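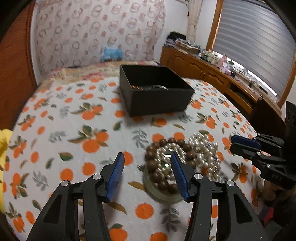
*From the Kullden trial team, for the Likdale equipment fund. January report.*

Thank you again for your patience while we got the Karkus hand grippers out into real bedrooms, which took us longer than we'd hoped! We've now logged roughly 1000 short recordings with the rental kit, mostly small household things, and jewelry has been the hardest of the lot. Pearl strands tangle, and a strand on a printed bedspread is a fiddly thing to pick up with two jaws.

The ridged blue pads are still our favorite part of the kit. Kramer has offered us 3 more months at the same rate, and we'd dearly like to say yes, if you're willing. Spare pads are on order, and the pricing sheet will follow on Monday.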